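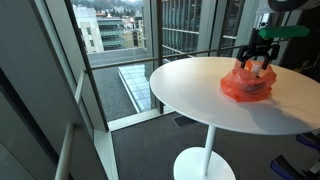
A translucent plastic bag on a glossy white tabletop, with window glass behind.

Light and Materials: Transparent, Translucent, Opaque
Kashyap Science Reader, Sheet 518
Text: Pouran Talebi

Words used on this sheet
Transparent: lets light through in straight lines, so objects behind the material look sharp.
Translucent: lets light through but scatters some of it, so objects behind the material look blurred or faint.
Opaque: lets no light through that the eye can detect.
Film: a very thin, flexible sheet of plastic.
Micrometre: a unit of length. There are 1,000 micrometres in one millimetre.

1. Three things light can do

Light travels in straight lines until it meets a material. Part of it may bounce off the surface. This is called reflection. Part of it may be taken in by the material, which warms up very slightly. This is called absorption. The remaining part may pass through and come out the other side. This is called transmission.

Most materials do all three at once, in different amounts. Clean window glass transmits most of the light that reaches it. It also reflects a little, and at night, when the room is bright and the street is dark, you can see your own face in it. The same reflection is there during the day. It is weak compared with the light coming in from outside, so your eyes do not pick it out.

The tabletop at the top of this sheet is opaque. Light cannot pass through it, but it is white and glossy, so a large share of the light is sent back into the room. A matte black tabletop would absorb most of the light instead.

2. Why a thin bag is see-through

Thin plastic bags are commonly made from film. The plastic is melted and blown through a ring-shaped opening into a long, wide tube. The tube cools, is pressed flat by rollers, and is then sealed and cut into bags. The finished film is thinner than most writing paper. Its thickness is measured in micrometres because millimetres are too large to be useful.

The inside of the film is not perfectly even. In many plastics some regions have their long molecules packed in neat rows and other regions have them tangled. Light changes direction slightly at the boundaries between these regions. The surface of the film also has tiny bumps that scatter light. The result is haze. An object touching the film can still be made out quite well, because its light has almost no distance over which to spread. An object held a hand's width behind the film looks much fainter and softer.
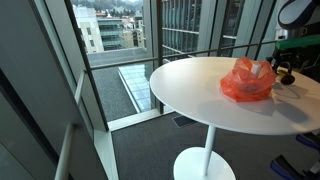

A pale, boxy shape can be made out through the orange-red film, near the top of the bag.

You can use this effect to judge where something is inside a bag without opening it. A sharp outline usually means the object is pressed against the plastic. A smudge of colour means it is farther back, or that there is more than one layer of film in between.

3. Where the colour comes from

Daylight is a mixture of colours. The film in an orange-red bag contains pigment, a fine coloured powder mixed into the plastic before it is shaped. The pigment absorbs much of the blue and green light. Orange and red light is absorbed less, so more of it is reflected or transmitted to your eye.

A white object seen through orange film looks pale orange. A blue object looks dark, because the blue light it reflects is absorbed on the way out. This makes it unwise to name the colour of an object while it is still in a coloured bag.

4. Folds and layers

A single layer of film absorbs a small share of the light. A second layer absorbs the same share of whatever is left, and so does a third. Where a bag is crumpled, the light may have to cross several layers in a row. Those places look deeper in colour and are harder to see into. Where the film is flat and single, the colour is lighter, sometimes closer to pink or peach than to orange.

Folds stay in a crumpled bag because the film has been bent past the point at which it would spring back. The creases are slightly stiffer than the flat parts and work like small struts. They can hold part of a bag upright on a table, even though the film is too limp to stand when it is smooth. The contents also help by pushing the sides out. 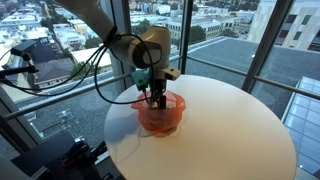 Glossy creases produce narrow bright lines as well. The curved plastic reflects light from the window towards you along the ridge of each fold. If you move your head, the bright lines shift, but the deeper-coloured patches stay where they are. The bright lines are reflection. The patches are caused by absorption.

5. Shadows of opaque and translucent objects

An opaque object blocks light and leaves a shadow behind it. A translucent object blocks only part of the light, so its shadow tends to be paler. Light passing through coloured film can also tint the shadow, most clearly on a white surface and in direct sun.

The size of the light source matters too. A torch or a clear midday sun gives a shadow with a fairly sharp edge. A cloudy sky seen through large windows sends light from many directions at once. Each direction makes its own faint shadow in a slightly different position, and these overlap into one soft grey area without a definite edge.

6. Investigation: layers of film

You will need: one clean, thin coloured plastic bag; scissors; a sheet of white paper; a black marker; a torch; a ruler. Work with an adult. Keep plastic bags away from your face and away from younger children and pets.

Step 1. Cut five squares of film, each large enough to cover your palm.
Step 2. Write a short word on the paper in letters one centimetre high.
Step 3. Lay one square flat on the word. Record whether you can read it.
Step 4. Add the other squares one at a time. Record the result after each.
Step 5. Remove all but one square. Lift it slowly above the paper, holding the ruler upright beside it. Record the height at which the letters become too blurred to read.
Step 6. Darken the room. Shine the torch through one square onto the blank side of the paper, then through all of them. Compare the patches of light.

Record your results in a table with three columns: number of layers, height above paper, and what you saw. Use the same word and the same lighting for Steps 3 to 5. If you change either of them, start again from Step 3.

7. Questions people send in

Is frosted glass transparent or translucent? Translucent. Its surface has been roughened, and the rough surface scatters the light. Clear tape pressed onto the rough side fills in some of the bumps, and the glass becomes easier to see through.

Is water transparent? A glassful is. In deep water enough light is absorbed that the bottom cannot be seen, even if the water is very clean.

Can one material belong to two groups? Yes. White paper held up to a window is translucent, and a thick stack of the same paper is opaque. Always state the thickness when you describe a material.

Sheet checked by Ignacio Lorente. Next sheet: Mirrors and Curved Surfaces.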